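Moseo workshop notebook
Nov 20, 2019
Posted by Bernadette Heffernan

Bench cable work, continued from the previous page.

Went through the cable drawer again before starting. Stock number 474 is still listed as a straight lead but the bag holds right-angle ones. Relabeled the bag, left the list alone until Grorkolbridge confirms which they meant to send. The Ivley ties are fine for fixed runs. On anything that has to be opened again they are a nuisance, and I have gone back to hook-and-loop for those.

Routing rule as it stands: leads go out to the side of the bench first, then back. No crossing over the middle of the planks. Slack is kept in one open loop per run, large enough to lift with a finger. Tight coils at the connector end are out – we lost 3 leads to that in the spring and all of them failed at the strain relief.

The wood top stays. There was a proposal to cover it with a mat, and I am against it. Thin wires show up well on the orange planks and a dropped screw can be found by eye. The grain runs fine enough that it does not snag insulation. If the finish wears through we can sand and oil it over a weekend.

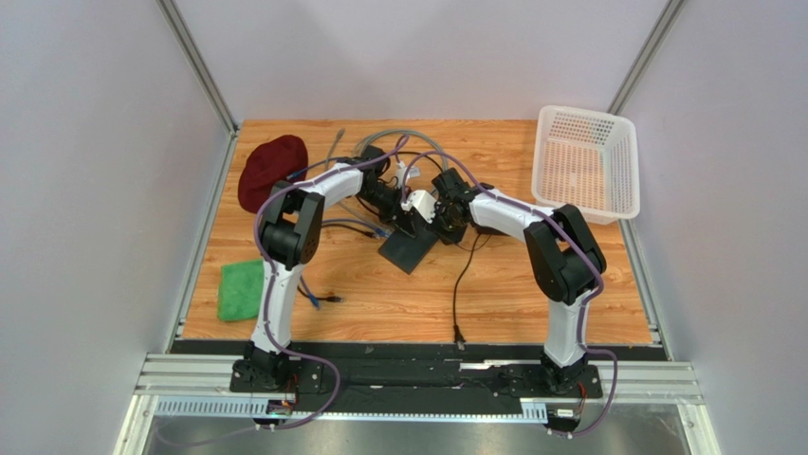
Bench top. Purple cables on both sides, tangle near the center still to sort, red cap at upper left.

Tangle: do not pull from the outside. Find a free end, tag it, work back toward the middle. Tags go within 20 mm of the connector, text facing out. Thin wires get separated from the heavier cable before anything is tied. The flat dark piece is to be kept on the bench until the wires near it have been traced, then it goes back on the shelf.

Cap: soft items belong on the hooks by the door. Same for gloves and wipes. Cloth on the bench hides small parts, and a lead can catch under it without anyone noticing.

Continuity meter reads slightly high on the lowest range. Zeroed it with the probes shorted, offset came back after a few minutes. Suspect the probe leads. Vaněk has a spare pair, will swap and repeat before writing any numbers down. Counter on the crimp tool is at 2,607, next jaw check is due before the end of November.

Open:
– corrected stock list
– probe leads
– larger tags, the current ones are hard to write on
– second hook by the door

This site uses cookies to remember your login. Accept / Settings
Contact the workshop | © 2019 Moseo | Back to top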